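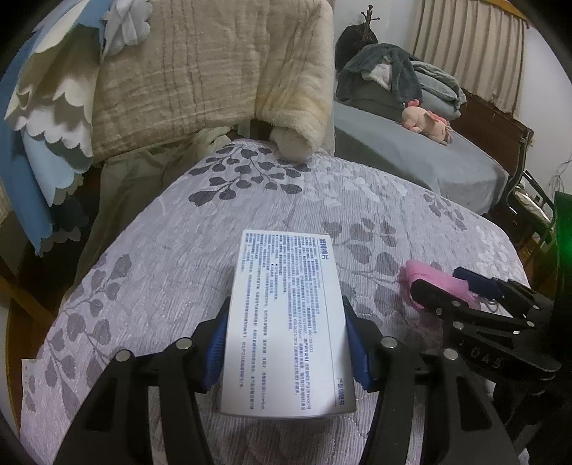 Xiuying Ding wrote in after the last post to ask whether she could just chuck the boxes and keep the sachets in a zip bag, because the medicine drawer in the kids' room won't shut. Short answer no. Keep the box, or at least the printed side. Long answer is this page.

Reading time: 4 min

Sorting the sick-day stuff on the bed. Cooling gel patches, thermometer, the lot. I do ours in January once the school forms are in, and again before winter. One bed, made up, cover pulled flat so small things don't roll into a fold.

What you need

- the bed, or a big table
- a bin bag
- a marker that writes on shiny cardboard
- two containers with lids, shoebox size is fine
- sticky labels
- your phone, for translating

Step 1. Get everything out

Everything. Bathroom cupboard, glovebox, handbag, bottom of the nappy bag that hasn't been a nappy bag for years. Tip it all on the bed. Little ones out of the room and door shut, it's medicine. Toys and scarves and whatever else comes up with it go to one end, deal with those after.

Step 2. Boxes upright, words facing you

Stand each box up with the text side toward you. Lying flat they all look the same. If you buy from the Chinese grocer like we do, half of it will be in Chinese - look for 退热贴片 for the fever patches, and 产品说明书 is the product instructions. Learn those two and you're most of the way.

If you can't read the rest, hold the box up in decent light and use the camera on your translate app. Small print in columns trips it up, so do a bit at a time. Then ask a person. I send mine to Meifang Duan and she sends back a voice message. The app once told me to apply something to "the forehead of the refrigerator".

Anything you can't work out, ask the pharmacist. Don't guess with kids.

Step 3. Dates

Find the expiry on every box. Often on the end flap, sometimes only stamped on the sachet. Write it big on the front with the marker, month and year. Out of date goes in the bin bag, but the bag goes back to the chemist, not in the rubbish and not down the sink. Most chemists here take returns for free.

Opened sachets of patches - gel dries out. If it's curled at the corners or doesn't stick to your wrist, toss it.

Step 4. Two piles

Pile one, outside of the body. Patches, plasters, creams, bandages.
Pile two, anything swallowed. Syrups, tablets, rehydration sachets, plus the dosing syringes that go with them.

Never mix them. At 2 am you want to open one lid and not think.

Step 5. Pack

Boxes go in on their long edge, like books, with the name up. Date facing you. Oldest at the front so it gets used first. Leaflet folded back inside its own box - if the box is squashed cut off the printed panel and rubber band it to the sachets. This is the bit Xiuying was asking about. The box has the ages, how long to leave a patch on, what's in it. A loose silver sachet tells you nothing much, and the sitter definately won't know.

Don't overfill. If the lid bows take something out.

Step 6. Label

Lid and short end both. We write ours in English and Chinese because Milo's grandmother does Thursdays - sorry, does the after school run - and she shouldn't have to ring me. Phone number for the poisons line goes on the lid of pile two. Kids' weights on a bit of tape you can peel off and redo, they change.

Step 7. Where it lives

High and locked for pile two. Pile one can be lower, I keep it on the wardrobe shelf next to the spare blankets so when someone's sick in the night it all comes down in one go. Not the bathroom, too steamy. Not the car, summer will cook it. Some patches say to keep somewhere cool, check yours before you put them in the fridge, and never the freezer.

What not to bother with

Tiny drawer dividers. Bought 16 of them, they slide. Decanting into pretty jars, no, see above re labels. Spreadsheet, Keyvan Farahani swears by his, I lasted a week.

Fold the cover back, shake it out over the floor, check for dropped tablets before anyone small comes in. Look under the bed too. Then the toys pile, wich is another post.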